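Storing and Shipping Used Graphics Cards: Trays, Slots and Brackets
Speaker notes, Märta Hellström, Lerlow
Bernmont refurbishing workshop, August

Slide 1. Title

Introduce self. Parts storage at Lerlow, Bernmont site. Talk runs 43 minutes if the demo tray goes round the room and shorter if it does not. Questions at any point.

Scope: low-profile and full-height cards pulled from office desktops. Large gaming cards with double-width coolers are excluded. Dimas Latuheru covers those after the break.

Slide 2. Where the cards come from

The last batch came from Enholm, an office lease that ended. It held 894 cards, nearly all of them basic display cards. They arrived stacked flat in cartons with a sheet of paper between layers. Some had antistatic bags and many did not.

Damage at intake fell into these groups:
Bent brackets.
Scraped solder joints on the back of the board.
Small capacitors knocked off near the edge.
Cracked fan blades.
Missing port covers. This is not damage, but it gets logged on the same form.

Stacking is the common cause for the first three. The bracket is the widest metal part on the card and its bent tab sticks out past the board. In a flat stack, that tab rests on whatever is underneath.

Slide 3. Static, briefly

Most of the audience knows this part. Keep to two minutes.

Wrist strap on, clipped to the ground point, tested at the start of the shift. Handle cards by the bracket and the edges. Keep fingers off the gold contacts. Skin oil on the contacts causes more returns for us than static does, and it is easy to clean off if it is caught early. Isopropyl alcohol, lint-free wipe, one direction, away from the board.

Black plastic is not proof of anything. Conductive, dissipative and plain plastic trays can all be black. Check the supplier's marking or put a surface resistance meter on it. Randi Åberg has the meter and will show the reading on one of our trays during the break.

Slide 4. Slotted trays

Change from the older version of this talk: we no longer recommend loose foam. It sheds, and the crumbs get into the slot connector.

A slotted tray holds the card on edge with the bracket on top. The board goes down between two crossbars and the bracket stays above them. The outer rails keep the row from sliding off the side when the tray is carried. Lengthwise dividers split the tray into lanes.

Points to make about fit:
The bracket should be reachable without touching the board.
The board should go down without force. If it needs pushing, something is caught, usually the cooler.
A card may lean slightly. It should not lean far enough to touch the next one.
Leave a row free between cards if the coolers are tall. 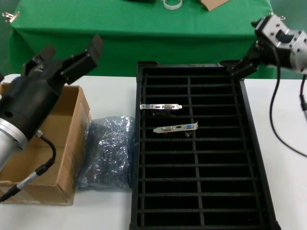
Does it matter which way round the cards face in the tray?
For protection it makes no difference, provided each board is fully down in its slot and clear of its neighbor. For sorting, a fixed direction is faster to read, and we ask for one before a tray leaves the bench.

Slide 5. Reading a card from the bracket

Once the board is down in the slot, the bracket is what the sorter has to work with. The ports give the first cut.

Blue VGA: analog. Still requested by customers with older monitors and projectors.
White DVI: digital, on most cards of this type. Look at the pin pattern before promising an analog adapter will work. The color of the plastic does not settle it.
HDMI: small, usually in the middle on the cards we handle. Check for a bent shell.

Two cards with the same three ports can be different models. Turn one around and the order of the ports is reversed, so a sorter going left to right will call it something else. Floarea Iordache found this in our counts: one card type had been entered under two layouts. The fix was to always read from the end with the bent tab.

Pause here and ask who in the room reads from the tab. Previous groups were split.

Slide 6. Bracket condition

Lay a short steel rule along the bracket. Light under the rule means it is bent. A slight bend can be corrected with the bracket off the card. Do not straighten it while it is mounted. The load goes into the port solder and the fault appears weeks later as a flickering display.

Remove the hex standoffs beside the VGA and DVI ports first, then the bracket screws. Keep standoffs in a labeled cup. The threads vary and mixing them strips the ports.

A tab that is bent at a right angle is correct. That is how the card is screwed to the case. New staff have flattened these, so say it aloud.

Slide 7. Table setup

Light-colored cover on the table. Dropped screws show up on it. If the cover is for static control, it needs its own ground lead, and that lead is checked with the wrist straps.

Overhead light is good for reading ports and poor for reading labels on the board, where it leaves the lower part of the slot in shadow. Use a small flashlight held low. Lifting each card to read the label adds handling and defeats the purpose of the tray.

Place the carton to one side of the tray, open, flaps folded down. One direction of travel per shift, carton to tray or tray to carton. Mixed directions caused the double counting at Berge.

Slide 8. Packing from the tray

Order of work:
Read the label and log the card.
Lift by both ends of the bracket, straight up.
Bag it. Fold the bag once and tape it, with no tape on the card itself.
Stand it in the carton with dividers, bracket up, same direction as the others.
Fill the top gap so the lid presses on the filler and not on the brackets.

Carton limit at our site is 300 cards per pallet layer with full-height dividers. Low-profile cards use a different divider and Njål Haugen keeps the layout sheet for those.

Stack cartons no more than 3 high. Handout has this on page two, next to the divider part numbers.

Slide 9. Results and open items

After the move to slotted trays, bent brackets found at outgoing inspection dropped enough that we stopped keeping a separate bin for them. Knocked-off capacitors dropped less. We think those happen when the card is pulled from the desktop, before it gets to us, and the collection crews are now using trays on site to test this.

Open items:
A tray lid that does not press on tall ports.
Labels that survive alcohol wipes.
A slot width that suits passive coolers. The present one is tight for the thicker heat sinks.

Slide 10. Questions and handling practice

Pass the demo tray. Remind everyone to strap on first. Each pair seats a card, reads it from the tab end, and lifts it out again. Scrap cards only; they have a red dot on the back of the board.

Break at 10:30. Dimas sets up at the front during the break, so clear the table and return the steel rules to the case.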